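Field Organizer, Ullthorpe County
Party Renewal Project, State Legislative Races

Posted Jul 9, 2026
Full time, fixed term through the end of January, with possible extension

The Party Renewal Project is hiring a field organizer for Ullthorpe County. The organizer will be based in our Veseck office and will report to the regional field director, Darcy Zacharias.

Background

We lost the Ullthorpe seat in the last cycle by 91 votes. The local party had two county chairs in one year, a disputed endorsement, and a primary that left a lot of longtime members unwilling to knock on doors in the fall. Several precinct captain posts have been vacant ever since. The former representative has not said whether he will run again. We are not waiting for that decision, and the organizer will be expected to build a program that works for whoever the members nominate.

You do not need to have taken a side in the primary, and we will not ask which side you took. You will be working with people from both camps, often in the same room.

What you will do

Recruit and train precinct captains in all 17 precincts, starting with the vacant ones.
Run canvasses on weekends and phone banks two evenings a week.
Hold one-on-one meetings with current and lapsed members. Expect to do at least five a week.
Keep voter contact records up to date in our database, Jirkivus. We provide training on the system.
Set up a small monthly gathering in each part of the county – a member's house, a library room, a union hall.
Send a written report to the field director at the end of each week.
Attend county party meetings as an observer. Staff do not vote and do not speak for or against candidates for party office.

What we are looking for

At least one full cycle of experience on a campaign, ballot measure, union drive or similar effort. Unpaid experience counts.
Comfort talking with people who are angry at the party, including people who have left it.
Clear, short writing.
A valid driver's license and regular use of a car. The county is large and bus service stops early.
Evening and weekend availability through the general election.

Spanish is helpful but not required. Knowledge of Ullthorpe is also helpful, but we have hired good organizers from outside the area before and will do so again.

Pay and benefits

Salary is $1,000 per week before taxes. Mileage is paid at the federal rate, and we cover a phone plan. Health coverage begins on the first day of employment. Staff get two days off in every seven until the final two weeks of the campaign, when the schedule is heavier. Those hours are returned as paid leave in January.

The office

We rent the upper floor of the Humphreys building in Veseck, above the print shop. There is no elevator. If stairs are a problem, tell us and we will arrange a ground-floor workspace nearby – this will not affect your application. There is parking behind the building and a shared kitchen on our floor. Most of the work takes place out in the county.

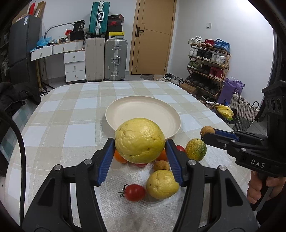

How to apply

Send a resume, the names of two references and a letter of no more than one page to the field director at the Veseck office. In the letter, describe a time you persuaded someone to come back to a group they had quit, or tried to and failed. Please do not send writing samples.

Applications are read as they arrive and the post stays open until filled. First interviews are by phone and last half an hour. Second interviews are in person in Veseck, and we pay travel costs.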